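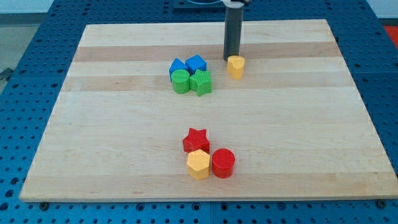
Fig. 1. Shape set on the wooden board, test table, arm at the far side.

Gripper comparison working group
Minutes of the January meeting, Stesville workshop
Start 14:00. Minutes of the previous meeting accepted without changes.

1. Status of the test table

The board stays on the blue perforated table for the rest of the comparison. It was agreed that the board is not to be lifted between grippers, as the height offset has to be taught again each time. Any change of board position is to be entered in the log with the new offset.

The block set is unchanged: cubes, cylinders, stars, a hexagon and an arch in blue, green, red and yellow. The controller team asked whether colour could be dropped from the target list. Not agreed. Two shapes appear in more than one colour (star and cylinder, each in green and red), and the camera has to pick the right one by colour.

2. Gripper A (Brovetti, parallel jaw)

All 12 layouts run. Cubes and cylinders gave no trouble with the standard pads. Stars were picked reliably only when the jaws closed across a point and the opposite recess; with other approach angles the piece turned in the jaws and was set down rotated. The arch was missed on 2 layouts, both times with the jaws closing on the rounded top.

Tight clusters remain the weak point. Where pieces touch, as with the green cylinder and green star in Fig. 1, there is no room for a finger between them. The present workaround is to approach from the open side and accept a wider opening. The thinner fingers have been ordered, delivery date not confirmed.

3. Gripper B (Lamont, suction)

Run on 7 layouts so far. The cup holds well on the flat tops of the cubes and the hexagon. On the stars the cup has to be centred closely or it leaks at the recesses. The arch cannot be lifted upright with the present cup. Proposal to leave the arch out of the suction results was discussed and rejected – a missed piece is a result and goes in the table as such.

Air supply pressure was not logged on the first layouts. These are to be repeated.

4. Camera and controller

The Skolleo controller was updated before the last block of runs. Log entries up to 3548 were made with the old version and are to be marked accordingly. Cycle times from the two versions must not be put in the same column.

Detection on the pale wood is good for red, blue and green. Yellow is weaker, most of all on the darker bands of the grain, where the outline of the arch is sometimes reported too small. Two remedies were put forward: a change of exposure, or a matt grey sheet over the board. The exposure change will be tried first. A sheet would alter the friction under the pieces and the earlier runs could no longer be compared.

Soft shadows on the near side of the pieces were raised again. No action until the exposure test is done.

5. Actions

– Mark log entries up to and including 3548 (controller team).
– Repeat suction layouts without pressure log, then complete the remaining layouts (gripper team).
– Exposure test on yellow pieces, on light and dark grain (camera team).
– Chase delivery of the thin fingers (workshop).
– Add approach angle to the results sheet for both stars (gripper team).

6. Any other business

The cable run at the table is to be checked before the next long series. Request for a second set of blocks deferred to the budget round.

Meeting closed 15:20. Next meeting in February, same room.

Filed under: Meeting notes | Handling and gripping
Search this site Enter keyword Go
Contact | © Stesville workshop | Back to top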